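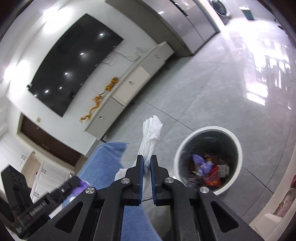 Photo: Régis Vasseur

From: Costwood Allotments list
Date: July 12, 2024
Subject: Re: Seed envelopes vs tissue for damp seed

On the question of what to dry tomato seed on, Régis wrote:

> I have been using kitchen roll and the seeds stick to it.
> Is there any point in buying the coated paper Quinlan sell,
> or should I go back to a saucer? I have 51 packets to fill
> before the swap in August and no wish to do them twice.

A glazed saucer is fine and costs nothing. Seed dries on it in 6 days in my shed, turned once a day with a knife. Kitchen roll works too if you accept the sticking: leave the seed on, cut the sheet into squares and sow the squares. They rot away in compost without trouble. Plain facial tissue tears too easily when wet for this – I gave up on it.

I have not tried the Quinlan paper. At 200 sheets a box it is more than this list would use in several years.

Two other points. Ferment first, two or three days in a jar with a little water, then rinse in a sieve until the jelly has gone. Most of the sticking is jelly. Second, do not seal the packets the day the seed feels dry. Leave them open in a tin overnight, then close.

The Stemness beans can stay on the plant until the pods rattle. If it rains all week, pull whole plants and hang them under cover.

Does anyone have spare labels? The Orarness ones fade, and I am down to the last strip.

Costwood, plot 2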